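Review: Vullidar Practice Pack, simulated kitchen edition
Reviewed by Jasmina Nikolaidis, 7/10/20

Vullidar sells this pack as a rule checker for two-armed robots in home kitchens. It loads a kitchen into the simulator, runs the tasks, and scores each run against a written set of handling rules. I used the default rule file and ran 200 episodes, all on the cluttered counter layout.

The rules fall under three headings: approach, grip and clearance. Approach is the best written. It sets a speed limit near the counter and requires an open gripper until the target is confirmed.
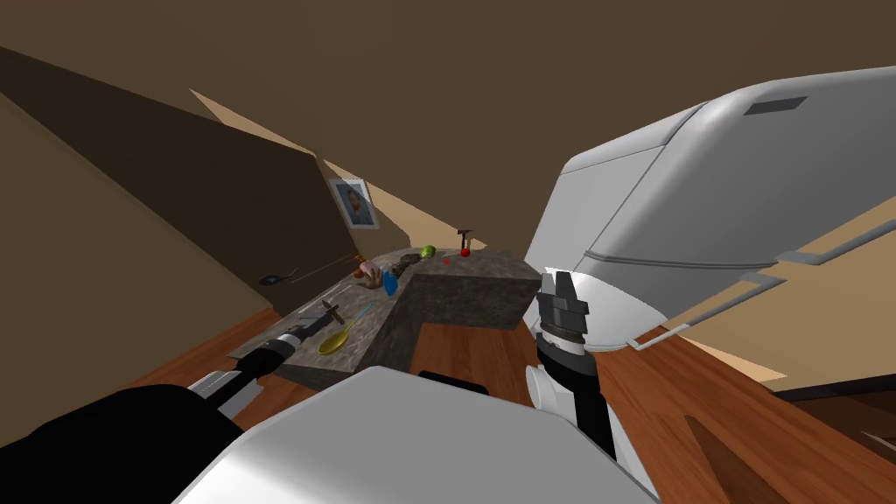 Clearance is weaker. The file gives one minimum distance for all fixed objects, so a refrigerator handle and a flat wall are treated alike. Handles stick out, and they need a larger margin. Kam-wah Kuo at Darow raised the same point in January and keeps a patched file with separate values. I would start from that one.

Logging is thorough. Each violation is stored with joint positions, the rule number and a view from the robot. The viewer does not level the horizon, and reading a tilted view takes practice.
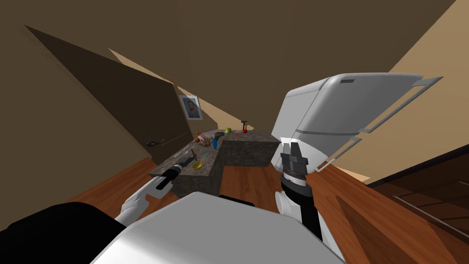 Counter layout from the robot's view, with both grippers extended.

Small items get no rule of their own. A spoon and an apple share one grip force limit – a poor choice for any team that plans to move to hardware. The Chang pack splits them by weight class but has no clearance rules at all.

Setup took one afternoon. The manual covers installation well and says little about editing rules. Recommended for labs that already keep a written handling standard.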